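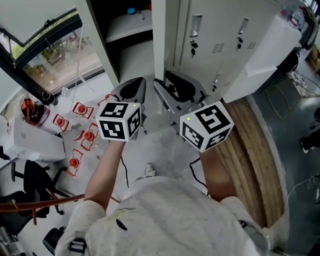 Rule 1: Look at your cables

Hi, I'm Anqi Hao! I help teach robots to pick things up, and I do it with a gripper in each hand, like a pair of big pinchy claws. The square patterns on the white cubes help a computer work out where my hands are. Before I start, I check that my cables run back along my arms and won't snag on anything.

Rule 2: Fingers out of the jaws

Even a slow gripper can pinch (ouch!), so I keep my fingers on the handles. If a friend wants a turn, I put mine down first.
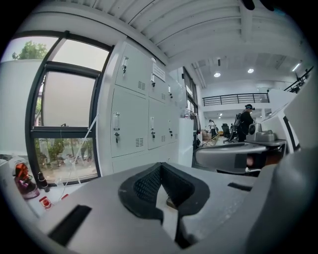
And I never grab at something that's falling. Let it drop! You can pick it up later.

Rule 3: Stop means stop

Anyone in the room can say it, even a visitor. We all freeze until the person who called it says go.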